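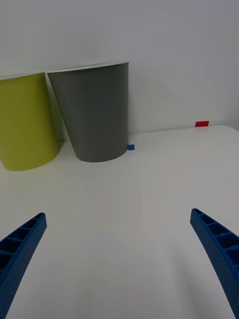 Someone under my last post wants to know why I'd bother with colored paper cups at all when plain white ones hold the same amount of coffee. Fair! I have a long answer, so get comfortable.

I run the drinks table at the Clonside spring swap (plants, books, kids' bikes, one year a canoe). People set their cup down, go look at tomatoes, come back, and have no idea which one was theirs. So they take a new one. With plain white cups we went through 626 in a single afternoon. For 185 people!!

Two colors fixed most of that. Yellow-green for cold drinks, grey for hot. You come back to the table looking for a grey cup and you've already ruled out half of them.

Also they look so good together. I had my doubts about the green when I only had the color name to go on (it was called "pear" and it's a good bit more olive than any pear I've bought) but next to the grey on a white tabletop it just sings. I keep walking past and admiring them like I grew them myself.

The white rim is what does it for me. Both colors have it, so they read as a set even though you'd never pick those two off a paint chart.

A few things I've learned about buying these, for anyone planning a graduation party or whatever:

Order one sleeve first. A sleeve of 80 is plenty to find out if you like the color, if the bottom holds, and if your coffee urn spout fits over the rim without dribbling down the side. Ours didn't fit the tall ones. Glad I found out in my own kitchen.

Fill a cup with water and leave it on a paper towel overnight. In the morning feel the towel. This is the entire test. I did it with five brands in April and two left a ring.

The Multon ones passed and so did the Nulico ones. Multon has the better grey, Nulico has the better green, so yes, I am now a person who mixes brands of paper cup. The rims are close enough that the lids swap too, which made me happier than it should have.

Seok was the third one that passed, and a nice thick wall on it, but they only come in red and a sort of salmon. If you want red, get those!

Somebody asked about lids. For hot drinks, yes, always. For lemonade I stopped putting them out and not one person has asked. Saves a whole box.

Pens! Put a couple of dark markers at the END of the table, after the drinks. At the start, everyone stops to write their name on an empty cup and the line goes out the door. At the end they're already out of the way. The matte finish on the grey takes marker really well by the way. The green is fine too, just give it a second before you grab it.

Don't stack them in one giant tower. I know it's tempting – it looks fantastic for about four minutes. Then a kid pulls from the middle. Short stacks, open end down, a few of each color, and keep the rest in a box under the table where you can reach them with your foot.

And if a cup leans a little when you set it out, twist it a quarter turn. Sometimes there's a high spot where the bottom seam is folded and that's all it takes. If it still leans, that one's for pens.

How many to order: last time we had two colors and markers out and used 300 for nearly the same crowd. Less than half! I had blocked out an hour to bag up trash and was home before supper.

What I haven't solved is the kids' table. They pick by color no matter what's in it. Hot chocolate in grey cups was a hard sell to the under-sevens, they all wanted "the frog one." So next time the cocoa might go in green as well, cooled way down, and my beautiful system gets a frog exception.

Several of you asked where the leftovers go. I save them for seedlings. Poke a hole in the base, fill with potting mix, and you get a few good weeks before the paper goes soft. Basil likes them. Beans outgrow them almost right away.

Going to try one more sleeve from Nulico before the fall swap, there's a dark blue I keep looking at. Would that fight with the grey? Tell me if you've used it. I'll do the paper towel test and post how it goes – green stays either way.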